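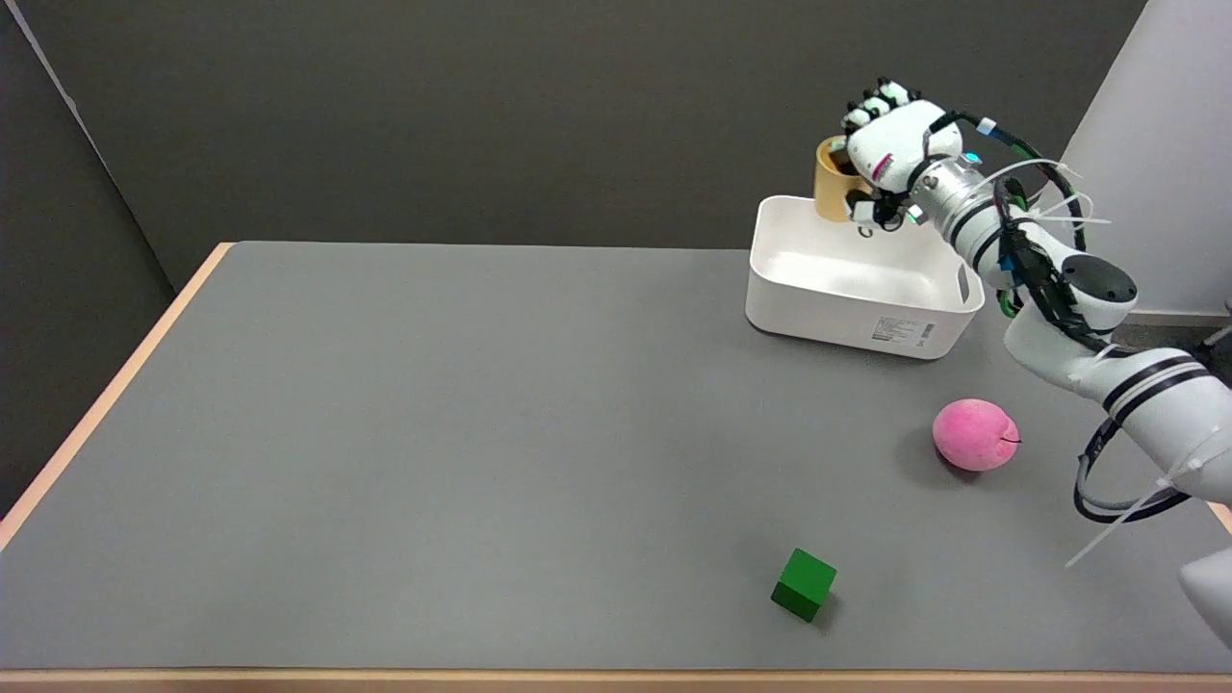
Yellow cup over the white bin, gray table.

2026-03-24
Rehearsal notebook, Tolentino room
Present: Tamsin, Genalyn, Chak-lun, me (Tania). Erlinda out until the second half.

Started with the spoken word opener. Chak-lun read the new version of the ferry piece, the one with the grandmother's radio in it. Still long. Timed at 239 seconds, and we want it under three and a half minutes so the first scene doesn't start cold. He is going to drop the second verse and keep the list of stations.

Then one full run of the form, no stopping. Notes while they're fresh:

First scene took too literally from the poem. We had a ferry, a radio and a grandmother all inside a minute. Tamsin's rule from last month was one thing from the text per scene, and I think we go back to that.

Second scene was good. Genalyn as the landlord who keeps apologizing. She let the pause sit before she answered. Keep that speed.

Group scene fell apart when four of us walked on at once. Needs one person to hold the middle of the stage and everyone else on the edges. We tried it again with Chak-lun in the middle and could hear each other.

Callbacks: too many, and too early. Tried a version with none before the second poem. Felt slow to play, but Erlinda came in for that run and said it was easier to follow from the chairs. Trying it once more before we decide.

Sound: Lanuvden cue 4 came in over the last line of the poem again. Moved it to the blackout. Genalyn to write that into the cue sheet, the old sheet is wrong from cue 3 down.

Money and dates. Vemdale wants 600 for the Saturday slot, which covers the room and a tech but not the piano. Isemex festival form is due at the end of March. They ask for a twenty-minute tape with no edits. The February show would do if the audio is usable; Chak-lun has the card. Balance in the group account is 2570 before the Vemdale deposit goes out.

Warmup to keep: three people tell one story, switching on the breath instead of on a clap. Got us listening much faster than the word circle. Didn't work with five, people talked over each other.

To do
Chak-lun: cut the ferry piece, check February audio
Genalyn: cue sheet
Tamsin: answer Vemdale, ask about the piano
Me: festival form, short bio for Erlinda, who still isn't on the page

Next time start with the group scene while people are awake.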